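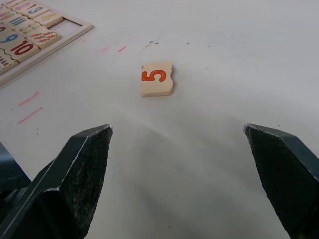 Plenholm Town confirm new head coach and a change of ends

Plenholm Town Football Club is pleased to confirm the appointment of Huia Lockyer as head coach of the men's first team on a two-year contract. She replaces Benjie Dela Peña, who left by mutual consent in October after a run of results the club described at the time as mixed, the mixture being draws and defeats.

Lockyer joins from Pravau Athletic, where she was assistant coach and took charge of the defence. Supporters who made the trip to Pravau last season will remember that defence well, having watched Town fail to get through it for an entire evening in sideways rain. The board remembered it too, and rang her.

She took her first training session this morning, learned most of the squad's names before the warm-up ended and had moved the cones twice by the time the tea came out. Her first match in charge will be the home game against Oder Rovers, who are second in the table and have been kind enough not to mention it on their website more than once a day.

"I've been told this is a patient club," said Lockyer. "I've also read the supporters' message board, so I'd say opinion is divided. The players are fit and they want the ball, and there's plenty to work with. We need to stop giving away goals from throw-ins. I'd like to start with our own throw-ins and then move on to other people's."

Town are currently 12 points behind the leaders and closer to the bottom than anyone had planned for in the summer, when the phrase "promotion push" appeared on the front of the season ticket leaflet. The leaflet has since been reprinted with a picture of the main stand.

Chairman Thiện Ung said the decision had been an easy one once the difficult ones were out of the way.

"We spoke to several good candidates and one who thought it was a rugby job," he said. "Huia came with a plan for the next match, a plan for the one after, and a list of things wrong with our corner kicks that ran to both sides of the paper. I asked her how long it had taken her to write and she said half a game. We'd like to thank Benjie for his hard work and for his good humour, which held up a lot longer than mine."

Sheyla Alvarado stays on as first-team coach and will be Lockyer's assistant. Alvarado looked after the side for the last two matches, taking four points and a booking, the latter for telling the fourth official what time it was. She has asked us to say that she was right about the time.

There is some fitness news to go with the appointment. Goalkeeper Hòa Tô has trained fully after his shoulder injury and is available for the Oder match. Left-back cover is still thin. The club is looking at a short loan before the window closes and will announce a signing when there is one, as opposed to when it appears on the message board, where we have already signed three left-backs and a retired international.

Change of ends

The second matter is one on which the club has received rather more letters. From the Oder match onwards, Town will attack the Phan Road end in the first half whenever the captain wins the toss, and the Allotment end in the second. This reverses the arrangement followed at the ground for as long as most people can recall.

The new head coach asked for the switch after looking at where Town's goals have come from this season. Of the 7 scored at home, nearly all have been at the Allotment end, and she would like the team to be heading that way when legs are tired and the points are being decided. The low sun also shines straight down the pitch from that end in the early part of a winter afternoon, and she would prefer it in the other side's goalkeeper's eyes – or at any rate not in ours – once the game gets going. It was pointed out to her that by the second half the sun has generally gone behind the pie hut. She is aware of the pie hut.

Season ticket holders in the Phan Road end who wish to move may do so free of charge for the rest of the season, subject to there being room. Please speak to the ticket office before the match and not to the turnstile staff, who have been given no information and would like it kept that way. Supporters who like to swap ends at half-time can still use the path behind the main stand. It will be lit.

We put the plan to supporters at last night's open meeting in the clubhouse, where it was talked over for longer than the accounts, the pitch drainage and the new head coach put together.

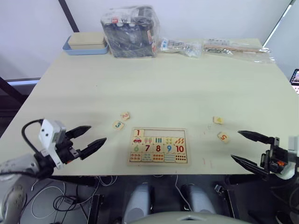 Marguerite felt that the club had got this the wrong way round, having stood in the Phan Road end through two relegations on the understanding that she would at least see the second-half goals, on the occasions there were any. She added that she would give the new coach until the spring, that she had no quarrel with anyone who could sort out the throw-ins, and that she wouldn't be moving.

The chairman thanked her for the comment and promised that the arrangement would be looked at again at the end of the season. A show of hands was then taken, and went narrowly in favour of trying it.

Tickets for the Oder match are on sale now from the club shop and on the club website at the usual prices. Under-12s get in free with a paying adult. Gates open at half past one and kick-off is at three. Lockyer will be in the clubhouse afterwards to meet supporters, whatever the score, and has been advised to stand near the door.

Notes for editors

Huia Lockyer is available for interview after training. Please book through the club press office and allow extra time if you intend to ask about corner kicks.

Press passes for the Oder match should be collected from the main reception. The press box holds six, or five if the radio people bring the big table.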